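Haus Ondieki, oberes Stockwerk: Bilder und Randnotizen vom Hausrundgang

Zurück zur Übersicht | Erdgeschoss | Oberes Stockwerk | Garten (folgt)

Seit Februar gehört das obere Stockwerk wieder zum Haus und nicht mehr zur Liste der Dinge, über die wir im Herbst reden. Zum ersten Rundgang kamen mehr Leute, als Haken an der Garderobe sind. Den Plan mit den Filzpantoffeln haben wir nach einer Viertelstunde aufgegeben: Es gab acht Paar, davon sechs in Größe 46.

Geführt hat Halima Rashidi, die das Haus länger kennt als alle, die darin Schlüssel haben. Wer etwas zur Statik wissen wollte, wurde an Gavin Rutherford weitergereicht. Wer etwas zum Kaffee wissen wollte, leider auch.

Oben angekommen
Holzboden, Platz zum Gehen und hinter dem Geländer der Laufgang, auf dem sich immer schon jemand befindet, bevor die Gruppe vollständig ist. Im schwarzen T-Shirt mit dem großen weißen Aufdruck steht man links gut, in der Mitte geht es mit Rucksack weiter nach hinten. Eine Laufrichtung war ausgeschildert. Man hat sie zur Kenntnis genommen.
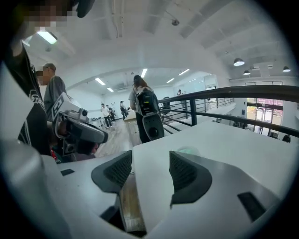 Darf man das obere Stockwerk auch ohne Führung besichtigen?

An den offenen Nachmittagen geht das ohne Anmeldung, für Gruppen ab acht Personen bitten wir um eine kurze Nachricht ans Büro. Der Laufgang bleibt bis zum Schluss zugänglich, die hinteren Kammern schließen eine halbe Stunde früher.

Der Boden
138 Quadratmeter, zweimal geschliffen. Beim ersten Mal gründlich, beim zweiten Mal wegen der Stelle, an der beim ersten Mal zu gründlich geschliffen worden war. Atieno Ogola hat das Öl ausgesucht und drei Musterflächen angelegt, die sich nach Meinung der Baurunde deutlich unterscheiden. Nach Meinung aller anderen handelt es sich um drei Mal denselben Ton. Genommen wurde der mittlere.

Das Knarren
Ist geblieben. Bakari Sang hätte es beseitigen können, hat aber gefragt, ob wir das wirklich wollen, und dann so lange geschwiegen, bis wir es nicht mehr wollten. Die lauteste Stelle liegt dort, wo man bei Vorträgen unauffällig den Raum verlassen möchte.

Der Laufgang
Beliebtester Platz im Haus, obwohl dort nichts ist. Vermutlich deswegen. Man lehnt sich an, schaut den anderen beim Herumgehen zu und kommt nach einer Weile mit Ansichten über Grundrisse zurück. Bitte keine Tassen auf dem Geländer abstellen. Der Satz steht auch auf einem Schild, und auf dem Schild stand neulich eine Tasse.

Das Licht
Nachmittags am besten, gegen 16 Uhr fast übertrieben. Für die Abende gibt es Leuchten der Firma Virkness, die sich dimmen lassen, sofern man weiß, welcher der vier Drehknöpfe dafür zuständig ist. Wir haben es einmal herausgefunden und nicht aufgeschrieben.

Der Hall
Ein großer Raum mit Holzboden klingt, wie ein großer Raum mit Holzboden eben klingt. Ein einzelner Mensch mit festen Sohlen hört sich nach Behördenbesuch an, ein Dutzend nach Umzug. Die Vorhänge sind bei Peltville bestellt. Sie waren auch im letzten Jahr schon bei Peltville bestellt, damals allerdings in einer Farbe, die es inzwischen nicht mehr gibt.

Die Stühle
56 Stück, stapelbar bis zu einer Höhe, über die im Haus zwei Schulen streiten. Kipchumba Nyamweya stapelt acht, alle anderen stapeln sechs und gehen dann einen Schritt zurück. Wer nach einer Veranstaltung beim Räumen hilft, bekommt vom Rest des Kuchens, was bei den letzten Malen eine eher theoretische Zusage war.

Die Türen zu den Kammern
Alle vier original, alle vier verschieden breit. Der Tischler aus Tisten hat sie nacheinander ausgehängt, betrachtet und wieder eingehängt und dafür eine sehr höfliche Rechnung geschrieben. Die zweite von links klemmt bei Regen, die dritte immer. Bitte nicht drücken, sondern anheben und dabei ziehen. Halima macht es auf Nachfrage gerne vor und freut sich dann sichtlich, wenn es beim Nachmachen nicht klappt.

Die Treppe zurück nach unten
Ist dieselbe wie nach oben, auch wenn das bei jedem Rundgang jemand bezweifelt. Die unterste Stufe ist etwas niedriger als die anderen. Wir sagen das jetzt jedes Mal an, und jedes Mal sieht man genau, wer zugehört hat.

Und was fehlt noch?
Vorhänge (siehe oben), ein zweiter Feuerlöscher, ein Türstopper, der diesen Namen verdient, und 2.309 Euro. Letztere am liebsten zuerst. Spendendosen stehen unten am Eingang und oben neben der Garderobe. Die obere ist erfahrungsgemäß die leichtere, also wer noch Kleingeld trägt: gern schon vor der letzten Treppenstufe erleichtern.

Der Garten kommt als Nächstes, sobald dort etwas wächst, das wir selbst gepflanzt haben. Wer eigene Bilder vom Rundgang beisteuern möchte, schickt sie bitte ans Büro, möglichst mit Namen und nicht alle in einer einzigen Mail. Atieno sortiert.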